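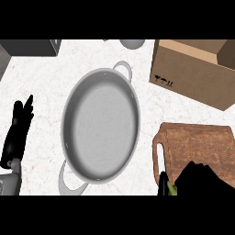 ## Kamolrat House: Reworking a North-Facing Kitchen and Courtyard

Project report, second-year design studio
Group members: Constanza Insaurralde, Somkiat Nakpan, Benedetta Pagano
Tutor: Ivan Zakharchenko

### 1. Brief

The group was asked to propose alterations to a terraced house on a narrow plot of 222 square metres. The existing kitchen receives little daylight and is separated from the courtyard by a store and a passage. The budget excluded any change to the street front.

### 2. Proposal

The store is removed and the kitchen extended to the courtyard wall. A rooflight, 60 cm wide, runs the full length of the party wall. The floor level is carried outside without a step, and a drainage channel is set at the threshold. Two structural options were compared; the timber frame was preferred for its lower weight on the old footings.

### 3. Findings

A card model at 1:50 was tested under the studio lamp in November. Daylight reached the rear worktop in the morning positions only. The courtyard wall, 250 mm thick, was therefore lowered at its eastern end. Overlooking from the neighbouring stair remains unresolved and is recorded in the drawings as an open item.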